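Drawing from Looking, Handout 4: Highlights and Shiny Surfaces
Course leader: Annelore Wunderlich

Welcome back, everyone, and thank you for the lovely pencil studies you left on my desk – I have gone through all 25 of them and written a little note on each. Today we move on to shine, which frightens people more than it should. A highlight is simply the light source showing up on a surface, and its edges tell us how smooth that surface is. On something polished the edges are crisp. On something dull, like an unglazed flowerpot, the light spreads out so softly that you can hardly say where it stops. 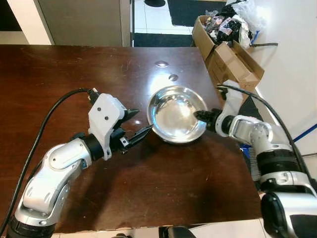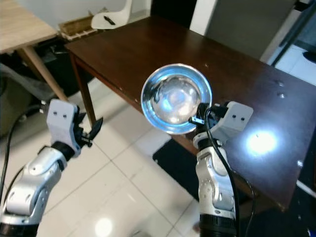
Leave your highlights as bare paper for as long as you possibly can. I know how tempting it is to shade everything and then go back in with the eraser, but erased paper never has quite the same sparkle, and Thilini Mridha showed us last time how easily the surface gets scuffed. Glossy dark wood, like the tabletop with its bright spots of glare, needs a rich, patient dark built right up to the edge of the light. Put down a thin layer, let your hand rest, then add another.

For next time, please draw one shiny object from your own kitchen, twice: once by a window and once under a lamp. Selina Haslinger has kindly offered to bring spare paper – do ask her if you run short. Soft pencils, please, 4B or darker.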